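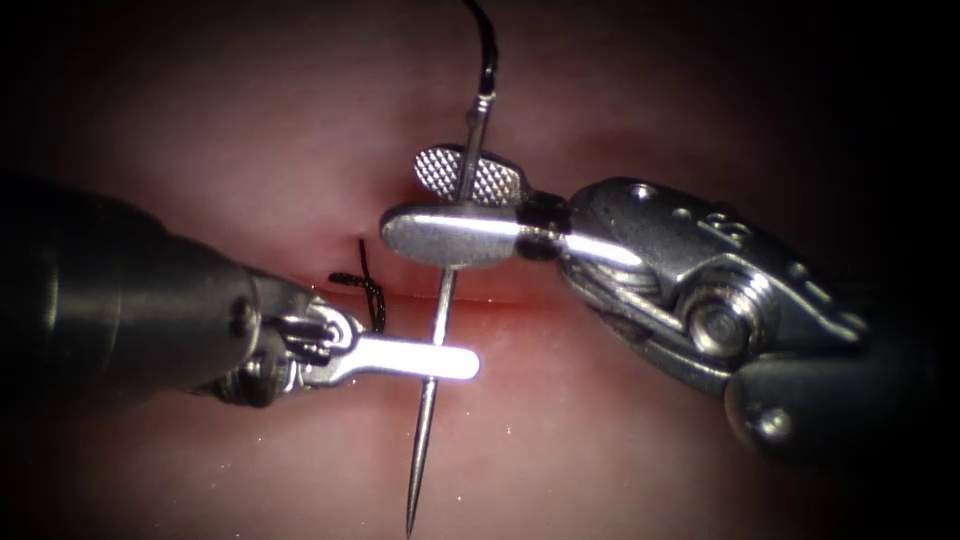
Promotion races in the lower leagues are supposed to be settled by money, and then along comes a club like Skondstead. With four matches left they sit second, a point behind Pralter, and if you haven't been down to their ground on a cold afternoon this season, you've missed some of the best football played anywhere outside the top flight.

It's the pressing that gets you first. Skondstead hunt the ball in packs, the two wide forwards tucking in as soon as a centre back takes a heavy touch, and the whole crowd seems to lean forward with them. The ground holds 2000 and feels like ten times that when they win it high up the pitch. Against Yurchenko in May they scored twice that way before half the queue at the pie window had been served!

Last season they couldn't defend a corner to save themselves. They switched to zonal marking over the summer, moved their tallest midfielder to the near post, and the goals dried up. They've also stopped passing sideways for the sake of it. Most of their attacks now go through the left, where the fullback has licence to go as far as his legs will take him (which is a very long way) and the holding midfielder drops in to cover.

Pralter are a different proposition, and a terrific side in their own right. They keep the ball, they slow things down, and they have a habit of scoring late. The equaliser at Clevier came in the 84th minute from a free kick about 40 metres out that everyone in the ground assumed would be crossed. It dipped under the bar, and the away end is probably still singing.

The run-in favours Pralter on paper. They have three of their last four at home, while Skondstead still have to go to Clevier, where the pitch is narrow and the wind comes straight in off the water. Clevier have nothing left to play for except making life miserable for their neighbours, and they're very good at that. A draw there wouldn't be a disaster.

Then the top two meet on the final day, at Skondstead, with kick-off at 3 pm. Get there early, stand behind the goal at the clubhouse end and bring a scarf.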